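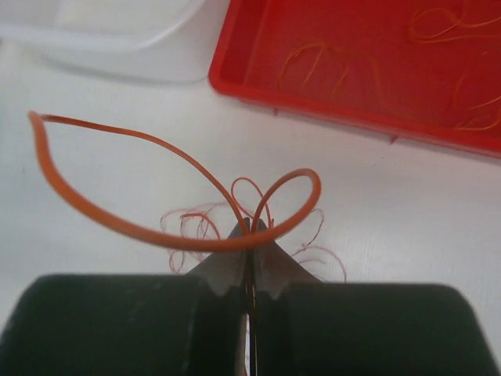
October 11, 2025. Anine cell, gripper check and tidy-up. Changed the pads on both arms this morning, Pruvley ones again, and ran ten picks on each. The metal tips now close with very little gap, and the thick orange cord is held right at the ends of the jaws, where we want it. The thin red threads are still the awkward ones. They lie flat on the table and can get under the tips, so check for strays before homing.

Went along the rail next. Bracket bolts on both sides taken to 6 Nm. Re-clipped the purple cable on the left arm – it needs slack over the wrist but mustn't reach the baskets. 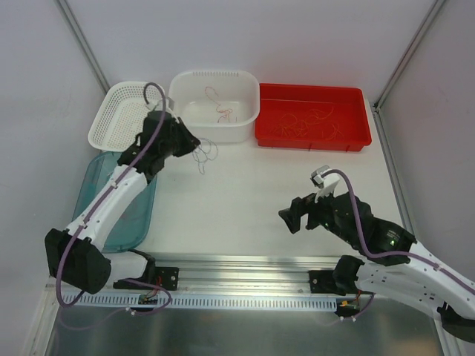
Also wiped down the cable tray and checked the plugs on the small boards under the arms. All seated. Cycle counter read 3,261 at the start. Closing force left at 42 per cent, same as September.
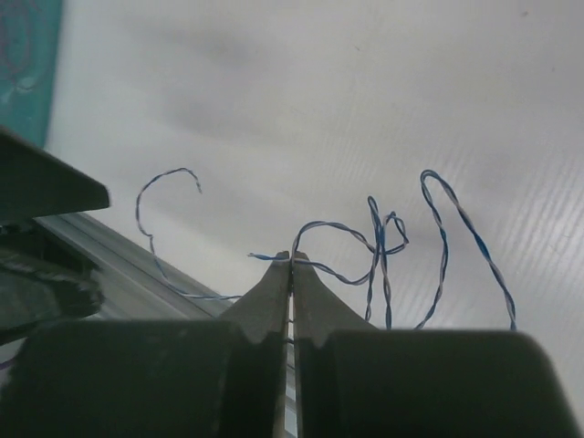

Farzad Yazdani thinks 42 is too high for fine wire and would drop it before the next long run, then look at the tips for wear. Will try that on the left arm first. Spare pads are in the Safavi drawer, one set left.

Dilport workshop notes | Contact the workshop | Back to top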